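Chapter 4
Machines and Everyday Chores

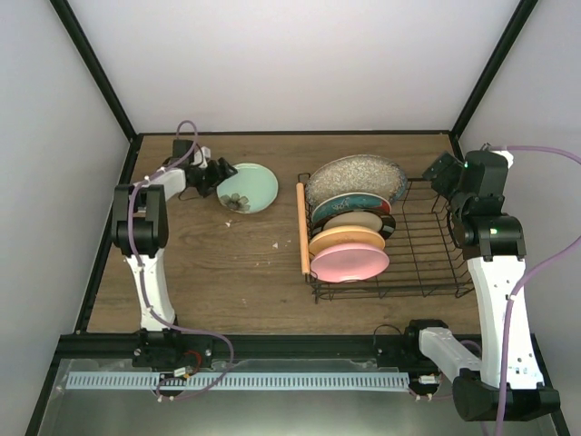 Page 50

4.1 The state of the question

A dishwasher has been a common kitchen machine for decades, and it does one thing well: it sprays hot water and detergent at objects that somebody has already put in the right place. The loading, the unloading and the stacking remain hand work in nearly all homes and in most small kitchens. The same split shows up on the shop floor. A press, a lathe or a labeling line runs by itself for hours, while the parts going in and coming out are often moved by people.

This chapter asks how much of that remaining hand work can now be given to a machine. The short answer is that single steps can be done under controlled conditions, that whole chores can sometimes be done slowly, and that very few can be done in a room the machine has not been set up for. The rest of the chapter explains where the limits lie and how they are measured.

4.2 What counts as a chore

For the purposes of this book, a chore is a task with a goal state that a person would accept without further work. "Plates put away" is a chore. "Plate gripped" is a step. The difference matters when reading reports, as a high success rate on a step says little about the chore it belongs to. If a chore has 50 steps in sequence and each succeeds 99 times in 100, independently of the others, the full sequence will run without a fault only about six times in ten.

Racking plates is used as the running case in Sections 4.3 to 4.6. It is a useful case for study. The objects are rigid, the goal is easy to check, and the motions are short. It also contains most of the problems met in harder work.

The first problem is the grasp. A plate lying flat offers very little to hold. The rim is raised by a small amount, and a gripper has to get a finger under it or tilt the plate against something before it can close. In the opening figure, the fingers of the left arm are at the rim of a flat green plate, with five plates already upright in the rack and its right half free. A person makes this kind of grasp without attention. A controller must set the approach angle, the height above the table and the force, and an error in height of a few millimeters can be enough to lose the plate.

The second problem is reorientation. The plate starts flat and must end on edge. One arm can do this if the wrist has enough travel. Two arms can pass the plate between them, at the cost of a handover, where both grippers hold the same rigid object and any mismatch in position turns into force on the plate.

The third problem is variation. Household plates are seldom a matched set. The rack in the figure holds a large oval plate together with others of different colors and patterns. A speckled or glittery surface may scatter light in ways that upset a depth sensor. A decorated rim can be mistaken for an edge. A program written for one plate size will place a larger one too low and strike the wires.

4.3 Fixed programs and learned behavior

The older approach to such work is a fixed program. The Avex cell, treated in detail in Section 4.4, moved trays between a washer and a shelf and followed the same path every time. It logged 1,390 cycles in December with three stops. Every tray was the same size and arrived at the same stop – conditions that no home kitchen provides.

The newer approach trains a control policy on recorded demonstrations. The Castellanos trials placed a two-arm station in a mock kitchen and changed the plates between runs. Results were good for plates close to those in the training set and fell off quickly outside it. The Zevstead study found much the same with folded cloth and added a measurement of time: the machine took nearly four times as long as a person on the same pile.

Neither approach is the better one in general. A fixed program is cheap to check and fails in ways that are easy to trace. A learned policy tolerates more variation, but its failures are harder to predict from inspection. Section 4.5 describes the Arnus bench, where both were run on the same arms and the same rack, and gives the test procedure in full.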